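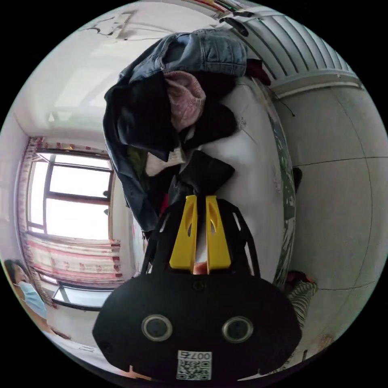 The Jirkbridge Gauge

The gauge at Jirkbridge was a cast-iron staff bolted to the second pier, marked in tenths of a foot, and Rhea Tan had read it every morning at seven since the telemetry failed. She wrote the figure in pencil, then the time, then the state of the sky. The form had a box for remarks. She left it blank in most months.

In August the river should have stood at 2 feet or a little under. It stood at 2.6. There had been no rain at Asthorpe, none at Grillmont, and the reservoir release sheet showed the valves at their summer setting. She checked the staff for slippage against the benchmark on the abutment. The bolts were tight and the level closed to within a hundredth.

She telephoned Jinlong Ren at the district office.

"Read it again," he said.

"I read it twice."

"Weed on the sill, then. Downstream control. The stage goes up and the flow stays where it was."

It was a reasonable answer. She put on waders and walked the sill from bank to bank with a rake. There was weed, enough to fill a feed sack, and after she had cleared it the staff read 2.6.

Next she measured the flow. She strung the tag line, divided the section into 25 verticals and worked across with the current meter, counting clicks in the headset. The computation took until noon. Discharge was up by 32 percent on the rating curve for the season. The water was real, and it was coming from somewhere.

"Panganiban," Jinlong said, when she called again.

"Panganiban is shut."

"The mine is shut. The adit is still a hole in a hill."

He drove out that afternoon with the old drainage plans in a tube, and they unrolled them on the hood of his truck, weighting the corners with sounding leads. The lower workings ran under the ridge toward the next valley. A bulkhead had been drawn across them in red ink and initialed. Neither of them recognized the initials.

"My father poured that," Jinlong said after a while. "Or he was there when it was poured. He said they were short on cement."

Rhea took a conductivity reading off the pier. It was four times the usual value. She read it out and he wrote it on the margin of the plan, next to the red line.

"How long does a thing like that hold, once it starts?" she asked.

"It depends on the head behind it."

"Do we know the head?"

"No."

He went up to the road, where the signal was better, to call the people living below the bridge. She stayed with the staff. At six it read 2.7. She wrote the figure, the time and the state of the sky, which was clear, and in the box for remarks she put: source probably Panganiban, observer remaining on site.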